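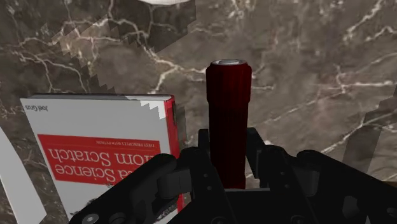
Habibur Thambiah asked at the Tuesday readout whether the gain from randomized surfaces would survive if the evaluation objects were also new, or whether the policy had simply stopped caring about the background. The short answer is that both effects are present, and the second accounts for most of the gain. The longer answer follows, with the numbers from the Voline runs.

The setup is unchanged from the last issue. A wrist-view grasping policy is trained entirely on rendered episodes in Voline, then evaluated in rendered settings held out from training. Each episode places a target among other household and office items and draws the support surface from a texture pool. The marble shown here, with its pale branching veins, belongs to the high-contrast end of that pool. Veined stone was added in the spring after the earlier policy was found to align its approach with strong lines in the texture, even when the target was a plain upright cylinder with clear edges of its own.

The training set for this round has 3,981 episodes. Of these, 2,918 use randomized surfaces and the rest keep the flat gray default. The texture pool has 28 entries. Object placement, lighting and start pose are drawn from the same distributions in both parts, so the surface is the only factor that differs by design.

Evaluation used 1,029 episodes, divided into three conditions: known objects on new surfaces, new objects on known surfaces, and both new. The mixed-surface policy was better than the gray-only baseline in all three. The margin was widest for known objects on new surfaces and narrowest for new objects on known surfaces. With both new, the result fell between the two, closer to the first. Approach angle error followed the same order.

Two failure types remain. In the first, the fingers close early on a target that stands near a tall flat item such as a book, apparently on the neighbor's edge. In the second, the wrist rotates late and the finger touches the target before the palm is centered. Neither type became more frequent on patterned surfaces, so we do not expect more textures to remove them. Gayan Jayasinghe is testing a loss term that penalizes late rotation, starting from the same checkpoint.

Some renders contain stair-stepped translucent patches over the background and along object edges. They have been left in the training data for now. A filtered copy of the set is being prepared at Prenstead, and the same training schedule will be repeated on it to see whether the patches affect the result in either direction.

Configuration files and per-condition tables are in the Irholm project folder under Fogh, surface study, second round. The object lists for the held-out conditions are in the same place. Corrections to the tables should go to Gayan before the July issue closes.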